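Patness Sessions: Progress Report to the Foundation

Reporting period: August to the end of February

Grant purpose: live performance series and filmed short sets by pop and singer-songwriter acts in Faselville and Udley

Summary

The Patness Sessions are on schedule for performances and behind schedule for releases. We put on 49 sets between August and the end of February against a target of 52 for the period. The three missing sets were all at the Udley room: two were lost to the heating failure in January and one to an artist's illness. All three have been rebooked for spring and we expect no effect on the full-year total.

Filming has gone well. Editing has not kept pace, mainly on account of music clearance, and we ask the foundation to read that section closely as it includes a request to move money between budget lines. We are not asking for any additional funds.

Performances

The format has not changed from the application. Each artist plays a short early set in the bar at Kennedy Hall in Faselville or in the upstairs lounge at Udley. Audiences are seated at tables and the bar stays open, but we ask for table service to stop during the filmed songs. Most artists play with one other musician. We dropped the idea of a full backing band after the first month because the Faselville stage is too shallow for a drum kit and a piano together.

Capacity at Faselville is 70 and the room has been full for most weekend dates. Weeknights are mixed. Wednesday sets drew well when the artist already had a song on regional radio and poorly when they did not. We have moved newer acts to open for better-known ones on weekends, which has helped them and has also filled the early part of the evening, when the bar used to be quiet.

Udley draws an older crowd who come for cover sets and stay for the original songs. We had planned for an even split between the two rooms. In practice Faselville has taken more of the dates, and the artists' managers tend to ask for it by name. We would like to keep Udley in the program all the same. It sounds better on film, and tickets there are the only ones we can afford to sell at the lower price.

Surprise appearances need a mention, as the foundation asked about them in the last call. Twice this winter a better-known singer turned up unannounced and sat in for a song with the booked act. Both times phone clips were posted the same night and picked up by fan accounts and one entertainment site. We did not arrange either one and did not hint at them in advance. After the second, we had a run of calls from people wanting to know who would be "dropping in" that weekend. Box office staff now have a written answer, which says that we only advertise the artists on the bill.
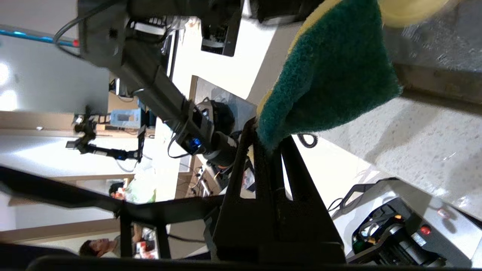 Artist hospitality came in under budget. We stopped ordering catered trays in the fall, after seeing how much was being left, and now stock fruit, tea, bread and cold cuts for artists and crew to help themselves before sound check. The washing up is shared, and the supplies for it are charged to the same line, down to the green and yellow sponge and its replacements. Artists' feedback forms mention the food more often than they mention the sound system. Two asked for hot meals on filming days, when call time is early, and we have added a soup order for those days only.

Filming

Every set in the period was recorded on at least two cameras. The interviews, which we described in the application as "short conversations about a single song," are recorded the same afternoon, before the audience comes in. We found that artists talk more freely then than after the show. They are less tired and their publicists are usually still in transit.

We have kept to the rule that interviews stay on the song. Several of the artists have had relationships or breakups covered in the press, and some of the songs are about those. If the artist brings it up, we leave it in and send them the cut before release. If they do not, we do not ask. Two management companies told us this was the reason they agreed to the booking. It has also cost us some attention, as the interviews that get shared most are the ones with a famous ex in them. We think the trade is a fair one and would like the foundation's support in holding to it.
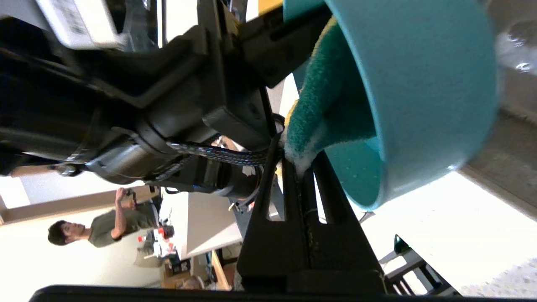 By the Program Office, Patness Sessions
Mar 14, 2025

Releases and music clearance

Release of the filmed sets began in November, a month later than planned. Each release is made up of two songs and an interview. Original songs have been simple to clear where the artist wrote them alone. Songs with several writers have been slow. A typical pop single now has a long list of credited writers, and each may be with a different publisher. One song held up a finished film for most of the winter while we waited on the holder of a very small share.

Cover versions are slower again, and we underestimated how many artists would want to play one. It is a normal part of a lounge set and the audience likes it. For filmed sets we now ask artists to give us their song list three weeks ahead and to choose at least two songs they wrote themselves. The cover can still be played in the room. It just may not make the film.

We propose to move part of the unspent hospitality and travel money to clearance. Travel is underspent because more artists than expected were already in the area on tour. The revised budget is attached. The total does not change. 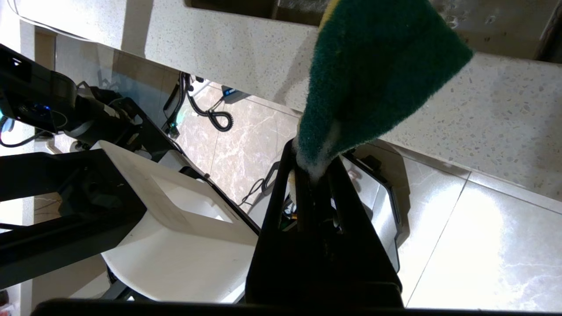
Scrub sponge at the countertop.

Audience and press

Ticket buyers are asked for a zip code and how they heard about the set. Most of those who answered heard from the artist's own social accounts. Our mailing list comes second. Posters do very little in Faselville but still matter in Udley, where the library and the pharmacy both display them, and we will keep printing a small run for that side.

Local coverage has been steady. The Faselville weekly lists every set and has reviewed a few. Press from outside the area has come almost entirely from the two surprise appearances described earlier, and those stories gave the name of the hall wrong in one case and left out the booked artist in both. We wrote to ask for corrections and got one of them. From now on a one-page fact sheet goes to anyone who calls, with the artist's name at the top.

Photography by the audience is allowed except during filmed songs. Compliance has been good at Udley and less so at Faselville. Table cards worked better than an announcement from the stage. Staff did have to ask one group to put their phones down several times in February, and the artist was gracious about it.

Privacy for guests has come up as well. When a known face is in the audience, other people notice, and there have been requests for photos at the table. Door staff now offer the side booth to anyone who would prefer it. They do not confirm to callers who has been in. 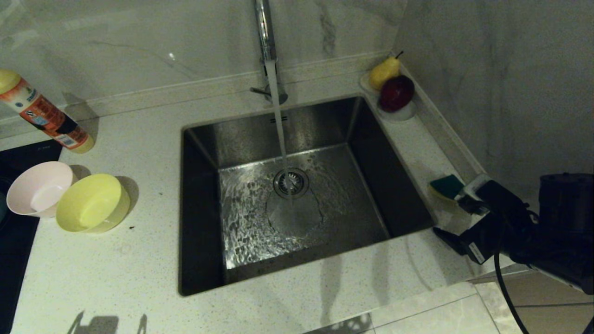 Faucet running at the sink, with a pear and an apple in the dish.

Staffing

The part-time editor started in September and is now working an extra day a week through the end of the grant year, paid from the existing editing line. The box office post at Udley was vacant for a month and is filled. We used a freelance sound engineer for the winter and would like to make that arrangement regular, as the change of engineer from set to set was audible in the early recordings.

Problems and changes

The heating at Udley has been repaired by the building's owner. We asked for a rent credit for the lost dates and are waiting for a reply. If it is granted, it will show in the next report as income.

The Faselville piano needs more frequent tuning than we budgeted for. The bar door opens straight onto it – cold air comes in all evening – and moving it would block the fire exit. We have asked for a quote on a heavy curtain.

One artist withdrew permission for a filmed interview after seeing the cut. We removed it the same day. The songs from that set remain online with their agreement.

Next period

Spring dates are booked at both rooms through the end of May. The three rebooked sets are included in that schedule. We plan to release the backlog of cleared films at a rate of one a week, beginning in April, and to hold the films that are still waiting on publishers until the paperwork is complete.

We need a decision on the budget transfer before the April releases begin. Attached are the revised budget, the list of sets with dates and rooms, and the clearance log.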